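Bin cell notebook
Oct 31, 2019

Equipment planning for the next budget round. Pao-chu Liao wants a list by April but would like a first pass now, so I went through the cell and wrote down what we need to buy, what can wait, and what I think we should stop asking for.

Gripper fingers first. We have two spare sets in the drawer and one of those has a bent tip. Fingers take the most abuse of anything on the arm, mostly when a pick goes in close to a wall and the finger comes down against the panel. Murketti quotes $183 a set with a four-week lead time. I would order six sets in one go. Ordering them singly has cost us idle days twice this year and the shipping is nearly as much as the part.

Tubing and fittings. Same supplier as before, small money, goes on the consumables line. Please write down what you take from the box. The last count was wrong and I had to borrow from the Nemano bench.

Second gripper. This is the one big item. Olta sent a quote of $2396 for the gripper body with bracket, no fingers, no controller card. Xue's price was lower but their bracket does not match our bolt pattern, so we would have to machine an adapter and then redo the tool offset and the collision model. I put that at a week of somebody's time, and after that week the Xue unit is the more expensive one. I asked Olta if the price holds through April and they said they would confirm in writing. Not received yet.

What a second gripper buys us: when the first one goes out for service, the cell keeps running. It also means we can try other finger shapes on the spare and leave the main one alone. Flat packets and anything rounded need different things from a fingertip and we keep compromising.

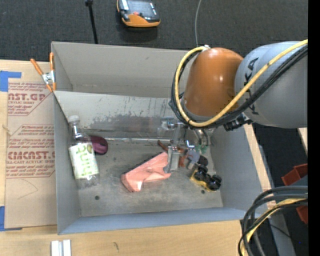
Bin. The current one is still usable. The scuffing on the inner panel looks bad but I don't see it as a reason to replace anything by itself. What I would like is a second bin of the same inside size with a replaceable liner, so the scraped part can be swapped out without touching the walls. Acrylic sheet would do for the liner. Open question is reflections. Matte gray has been easy on the depth camera and a glossy liner may not be. Test a scrap piece before we cut a full panel. If it is bad, sand it or try a different material.

Clamps. Spring clamps are fine for holding the rim while we are changing things often. For the long runs I would rather have a proper bracket bolted to the table, so the bin goes back to the same place every time. This is shop work, no purchase except screws. Put it on the list anyway so the hours get counted.

Object set. Budget line is small but it keeps getting forgotten. We need more clear plastic bottles, more crinkly packets and more toys with odd shapes. Clear and shiny things are where the depth data is worst, and the set should lean that way. I asked for 26 new items, to be split between training and held-out. Held-out items go in a closed box with a lid and stay there. Keep the receipts, and write the purchase date on the bag. Packets wear out fastest, so buy duplicates.

Cabling. The cables on the arm are bundled and looped outside the housing and I want a proper dress pack before we add anything else at the wrist. Two options: the vendor kit, or sleeves and straps from the catalog. The kit is overpriced for what it is, but it is rated for the bend cycles – the straps are not. I lean toward the kit. Need the part number for our arm length before I can get a price.

Not asking for this time: second arm, new table, faster camera. The camera we have is not what limits the cycle. Planning is, and that is software.

Service contract. Renewal comes up before the money does. Pao-chu is checking if it can be paid out of this year's remainder. If not, we carry the gap ourselves for a few weeks and avoid high-speed tests during that time.

To do
– Chase Olta for the written price hold
– Order finger sets from Murketti, discard the bent one when they arrive
– Scrap acrylic test under the depth camera
– Part number for the dress pack
– Bracket sketch to the shop
– Recount the fittings box and return what we owe to Nemano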